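Section 4: Setting Up the Kitchen Scale and Weighing Food

Jinuvura K2 Kitchen Scale, User Guide

Read Section 2 (Safety) before you start. The steps in this section apply to the standard K2 and to the K2 with the Nustau display. Where the two differ, a note says so.

4.1 Placing the scale

1. Choose a flat, firm surface. A countertop or a solid table is suitable. Do not use the scale on carpet, a cutting board, or a folded towel.
2. Keep the scale away from the stove, the sink, and any open window. Moving air can change the reading.
3. Set the scale down and press lightly on each corner. If it rocks, turn the adjustable feet until all four touch the surface.
4. Remove the clear shipping film from the platform.

CAUTION: Do not lift the scale by the platform. The sensor underneath can bend, and this is not covered by the warranty.

4.2 Turning the scale on

1. Slide the battery cover open and insert 2 AAA batteries. Match the + and - marks.
2. Press ON/TARE once. All segments of the display light up, then the display shows 0.
3. Press UNIT to change between grams and ounces. The scale keeps your choice when it is switched off.

Note: On the Nustau display, hold UNIT until the letters blink, then release.

If the display shows Err instead of 0, take everything off the platform and press ON/TARE again. If Err stays on, see code 17 in Section 9.

4.3 Using a plate or bowl

Any light plate or bowl can be used as long as it sits fully inside the platform edge. A raised rim helps keep small foods from rolling off. Very large plates may cover the display; use the Lellomwood riser (sold separately) to lift the plate clear.

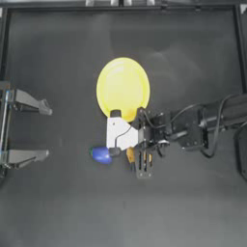

Yellow plastic plate with a raised rim.

1. With the scale showing 0, place the empty plate on the center of the platform.
2. Wait until the number stops changing.
3. Press ON/TARE. The display returns to 0 and the word TARE appears.
4. Add the food. The display shows the weight of the food only.
5. To weigh a second food on the same plate, press ON/TARE again and add it.

When you take the plate off, the display shows a minus number. This is normal. Press ON/TARE to clear it.

4.4 Weighing small items

Items under 2 g may not register when placed on an empty platform. Weigh several together and divide the result, or add the item to a plate that is already on the scale and has not been tared.
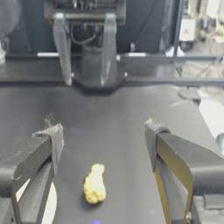 A small, lumpy yellow item on a dark gray tabletop.

Place small items in the middle of the platform. Readings near the edge can be slightly low. Let go of the item completely and keep sleeves and cords off the platform before you read the number.

4.5 Saving a plate weight

The scale can store the weight of one plate or bowl.

1. Place the empty plate on the platform.
2. Hold ON/TARE until MEM appears.
3. Remove the plate. The weight stays in memory until you save another or change the batteries.

To use the saved weight, press MEM after placing the filled plate. A plate saved at 106 g is subtracted as 106 g even if you put a different plate on the scale, so check that you are using the right one.

4.6 After use

Wipe the platform with a damp cloth and dry it. Do not put any part of the scale in water or in a dishwasher. Store it with nothing on top.

Replacement feet and battery covers can be ordered from Ekinci Parts, item 86.

Revised 23 November 2022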